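4.2 What the play kitchen is said to teach

Claims made for the toy kitchen are large. Catalogs promise early math, food knowledge, sharing and an understanding of how a real meal comes together. We read the printed material that came with the four ranges in our sample (Clelero, Gosa, Bashir and Flindex) and found the same handful of promises in all of them, worded almost alike. None of the leaflets said how the promises had been checked.

In this section we look at one of them, the claim that play food made to be "cut" teaches children something about preparing vegetables. The claim is popular with parents as well. Of the 939 who returned our questionnaire, most agreed with it, and many wrote a few lines in the margin to say so. We take those notes seriously as a record of what parents hope for. As evidence about learning they are weak, and earlier writers have leaned on notes like them too hard.

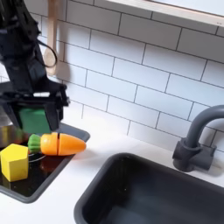 Department of Childhood and Material Culture

Figure 4. Toy carrot on the play stovetop. The dark line between the two orange segments marks the cutting seam.

The seam deserves more attention than it has had. A real carrot can be cut anywhere, and a good part of what a young cook has to learn is where to put the knife and how thick to make the slice. With the toy in Figure 4 that choice has been made at the factory. There is one line between the orange segments, and the green top is a piece of its own. A child who finds the seam has solved a puzzle about the toy. Whether the child has also learned about carrots is a separate question, and the usual argument slides from the first to the second without stopping.

Defenders of the cutting set have a fair reply. They say the seam works as a scaffold, and that a three-year-old who can't yet be trusted with a knife still gets the order of events: take the vegetable, part it, put it in the pot. Grabowska made this case to us at length during the July sessions and has not given it up. We agree that order is being practiced. We are less sure that it is the order of cooking. In our session notes the pieces went into the pot whole about as readily as they went in parted, and children who skipped the cutting showed no sign of feeling that a step was missing. Several put the carrot straight on the burner with no pot at all. When asked, one boy said it was "getting hot for the baby," a good enough reason in the game and of no use to a theory of food preparation.

There is also the matter of shape. The carrot in the figure has a ribbed, leafy top at one end and a pointed tip at the other, with faint ridges molded into the tip. It is a carrot as picture books draw one. Few of the families we visited bought carrots with the greens on. Parents said that they mostly came home in a bag, peeled or ready to peel, and two of them told us that the toy was where their child had first met the leaves. One may count that as food knowledge if one likes. We would call it knowledge of how carrots are supposed to look, and it was learned from a glossy object that smells of nothing and never goes soft.

Shiny surfaces bring us to the stove. Older toy stoves of the kind described by collectors had knobs that turned and clicked, and much of the writing on play kitchens still assumes them. On a flat stovetop the work of telling the child what is hot falls to print and color. Oyelaran's interviews suggest that children read these marks well enough, and that they read them as decoration nearly as often. A red ring may mean "on." It may also mean "the red one," the place where a favorite pot goes.

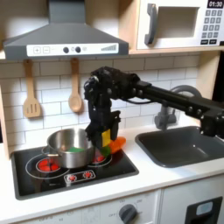
We therefore doubt the common statement that such a stove "introduces kitchen safety." For a warning to be learned, something has to follow from ignoring it, or an adult has to say that something would. Where an adult was sitting close by and said "careful, that's hot," children pulled their hands back and sometimes blew on their fingers, with great pleasure. Where no adult spoke, hands rested on the rings as they would on any shelf. What changed was the talk. The printing on the stove was the same in both cases.

This does not make the play kitchen a poor toy. Children came back to it more than to anything else in the room, and the pot in particular was carried off, filled, emptied and argued over. A metal pot has a weight and a sound that the molded food lacks, and if we had to name the single object in the set from which a child might learn something about cooking, we would pick the pot over anything with a seam in it. Our reasons are modest. It holds things. It can be too full. It has a handle that gets in the way when another child is standing there. These are facts about pots, and they are met with in real kitchens as well.

Two cautions apply to our own reading. The first is that we watched short visits. A child who uses the same set at home for over 20 weeks may make links that we had no chance to see, and only eight of the families agreed to keep a diary. The second is that we went in doubtful. Oyelaran and Grabowska coded the cutting episodes separately for this reason, and where they differed we have kept the more generous reading. Even so, the number of episodes in which a child said or did anything that tied the toy carrot to a real one was small, and nearly all of them began with a parent's question.

The leaflets, in short, credit the toy with work that was mostly done by whoever was sitting next to it. Section 4.3 turns to the diaries, where the same problem comes up again with shopping baskets and play money.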